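Session 5 handout: Building and using a hand-held gripper at home
Home Robotics evening course, Brimberg Workshop
Notes by Seema Pathak, revised 14th August

These notes cover assembly, the first checks, and recording folded laundry with the finished tool. Bring your printed parts, your screws and the label sheet from last time. If you missed Session 4, read the Tufa wiring page first.

1. Assembly

The body goes together from the back plate forward. Fit the lenses before the side frame. Once the side frame is on, you cannot reach the inner clips without taking the fingers off again. Tighten the screws by hand until they stop, then give them a quarter turn more. Printed plastic strips easily, and the replacement plates take up to 13 hours to print.

The two fingers must be parallel when closed and when open. Hold the tool at arm's length and sight down the gap. If the gap is wider at the tips, loosen both finger mounts, close the fingers on a sheet of card and tighten again.

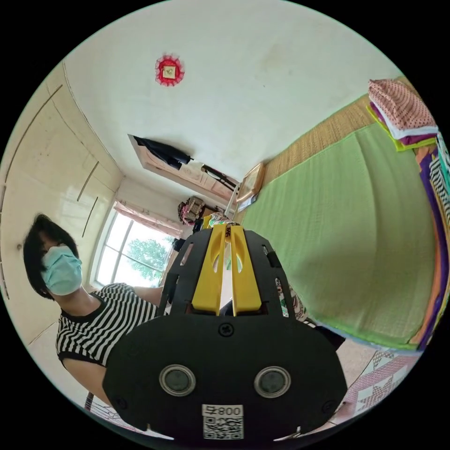
Stick your number label on before you record anything. Laimutė Lūse keeps the list of numbers, and files from a tool with no number will not be accepted into the shared Trulluvham folder.

2. First checks

Do these at home, in the room where you plan to work.

Open and close the fingers 50 times. Listen for a click, which means a tooth is skipping.
Wipe both lenses with a dry cloth.
Turn the tool on its side and upside down with the power on. Nothing should rattle or shut off.
Record 25 seconds in daylight and 25 seconds with the room light on. Play both back before going further.

A common fault is a file that stops early. Reseat the memory card and try again. If it still stops, swap cards with someone in the class so we know whether the card or the board is at fault.
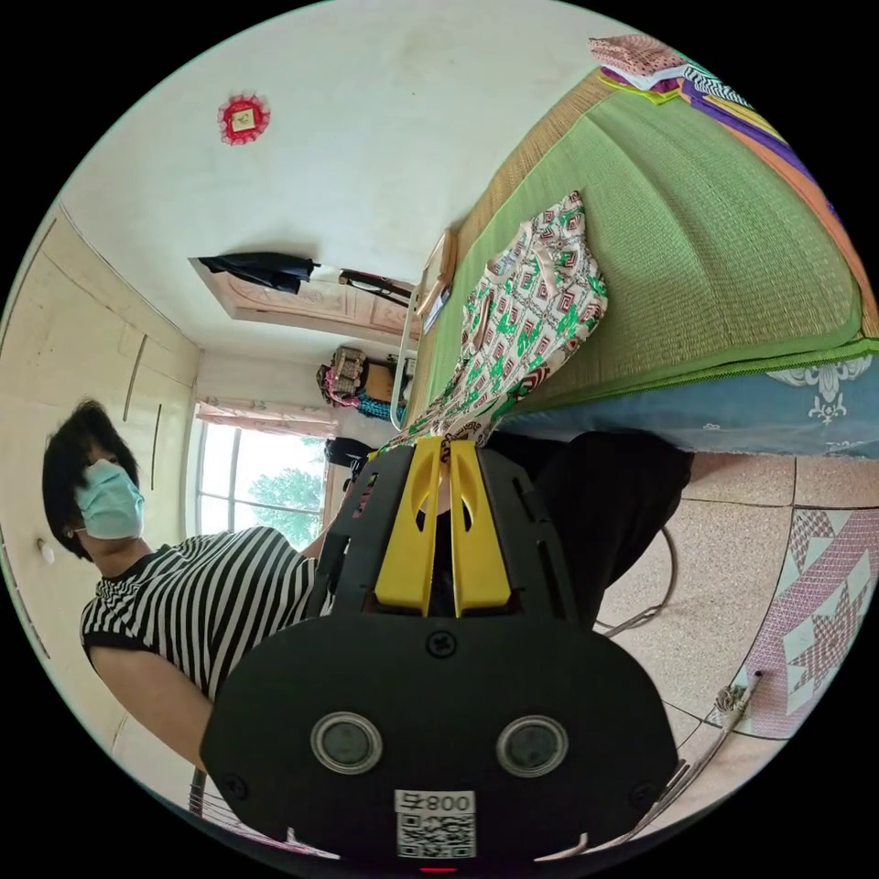 Charge the tool fully the night before. The battery drops quickly in the last part of its range, and the warning comes late — plan a break before you need one.

3. The laundry task

We use folded clothes because everyone has them and they are hard to grip well. Work on a bed, a mat or a clean floor. Use a mix of thick and thin fabrics, with some patterns and some plain colors.

Approach each fold from the side, with the fingers level. Close slowly. Lift until the cloth clears the pile, hold for a count of 2, and put it down. 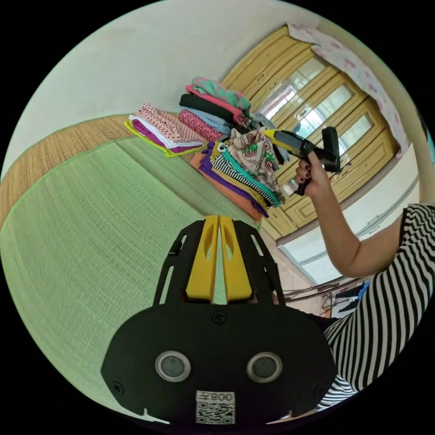
Keep your wrist steady during the lift. Most of the recordings we rejected in May had good grips and too much wrist. Try the motion a few times without recording.

4. For next session

Upload one full recording and a short note with your tool number, the surface you worked on and anything that slipped. Read the first part of the Gurnedell guide on finger pads. We will be cutting our own pads, so bring scissors.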